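The Ball Is Not the Problem

Fiachra Mac an tSaoi has coached table tennis in Stetthorpe long enough to distrust anything that comes in a nice tin. So when Skollen began selling its "memory core" practice balls to clubs last January, at a price he calls "cheeky," he bought 100 of them and 100 of the plain kind, and told his players nothing.

"I wanted them to notice," he says. "They didn't notice."

The company's claim is that its balls bounce truer and so train the hand faster. Mac an tSaoi has heard that before, about bats, about tables, once about socks. What he wanted to know was how anyone had measured it. The leaflet mentions a trial of 812 players but doesn't say who they were, or what they were compared with.

"Were they beginners? Then they got better. Beginners get better if you feed them soup."

I put it to him that some of his own players swear by the new balls. He shrugs. Those players, he says, had read the tin by then. He would like to see 1,000 serves with each kind, with the server kept in the dark, before he spends another cent.

He is no kinder about the Mac Suibhne method, a course of wrist drills popular with parents. "It's 800 repeats of a thing you should do well 20 times. The kids get bored, and then they practice being bored."

So what does work? He doesn't much like the question. Footwork, he says in the end, and playing people who beat you. He won't put a number on it - he says he'd only be making one up. 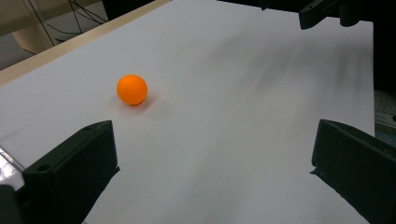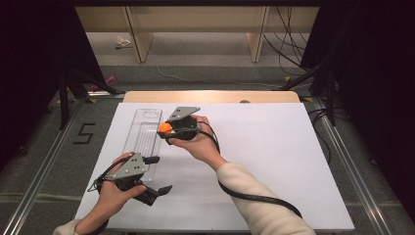
Top: an orange ball on a white surface. Bottom: a white board on a wooden tabletop.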